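The Back Nine at Skestmont

My sister Yiran still says I lost that match on the first tee, when I took out a driver I had owned for two hours. She may be right. I'd bought it in the pro shop that morning with money I had set aside for tires, and I was so pleased with the sound it made on the range that I didn't much care where the ball went.

It went into the parking lot. "Nice sound, though," Yiran said.

This was the Nornevport Amateur Four-Ball, first round, October, wind coming straight off the water and everybody's pants flapping like flags. Tang and Tang, it said on the board, Yiran first even though I'm older. We'd drawn a father and son from Jindville by the name of Jiang. The father wore a bucket hat tied under his chin. The son looked maybe fifteen and swung like someone opening a door for you, that easy, and he was forty yards past me all day. Forty past my good ones!

So we were three down after six. I'd made one par and a lot of conversation. Yiran doesn't talk during a round, and she doesn't like it when I do, and by the seventh I was mostly talking to Mr. Jiang, who it happened had strong feelings about soup. He told me how his mother made it with the bones in, and I told him ours did too, and Yiran walked ahead with her bag rattling.

"Yichen," she said at the turn, very quietly, while I was buying a hot dog. "Are you playing or visiting?"

I said I could do both. She took the hot dog out of my hand and ate it, mustard and all, looking right at me. Then she went and birdied ten.

I don't know how to tell you what my sister is like when she gets going. She was a skinny kid with a cut-down seven iron who used to hit balls off the mat behind our uncle's store until it was too dark to see them, and I'd be the one out there in the weeds with a flashlight, because that was the deal: she hit, I fetched. She paid me in gum. She has exactly the same face now as she did then, like she's reading small print.

She birdied ten, she halved eleven with a putt I'd have been happy to two-putt, and at twelve the boy hit one out of bounds and his father found the pond. One down. I hadn't contributed a thing. I carried on about soup, but more softly.

Thirteen and fourteen we halved. At fifteen I finally did something useful, which was to hit a terrible chip that ran up the back slope, thought it over and came all the way back down to a foot. All square! Mr. Jiang shook my hand right there on the green. I believe he meant it.

Now, the sixteenth at Skestmont is a par four of 276 yards with a creek in front, and everybody under thirty goes for it, and everybody over thirty tells them not to. The boy pulled out his three wood. I pulled out the new driver.

"No," Yiran said.

"It's downwind."

"You need 200 to clear the creek, and you haven't hit one straight since breakfast. Give me that." She held out her hand, and I stood there holding a club that was worth more than my car's tires, and I thought about the weeds and the flashlight and the gum.

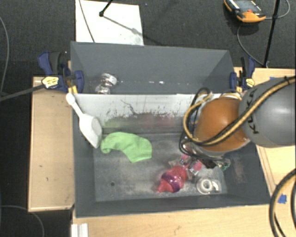
KUKA arm at work over a gray bin.

I gave it to her. I want that written down somewhere. She'd never swung it before, it was an inch too long for her and she choked down on it like a broom, and the ball took off low and just kept going, over the creek, one bounce in the fairway, then up onto the front of the green. It made that sound too. A better version of it.

The boy said a word his father pretended not to hear, then put his in the creek.

We won that hole and lost seventeen (me again, don't ask), so it came down to the last, Yiran in the bunker and me on the fringe, looking at 80 feet of green with a ridge through it like a buried dog. She blasted out to eleven feet. The Jiangs were in for five. All I had to do was get mine somewhere close and let her finish.

"Just lag it," she said.

I hit it much too hard. It went over the ridge, picked up speed, banged the back of the cup, jumped straight up in the air and dropped in.

Mr. Jiang took off his hat. Yiran looked at the hole for a while, then picked up her ball and put it in her pocket.

"I'm keeping the driver," she said.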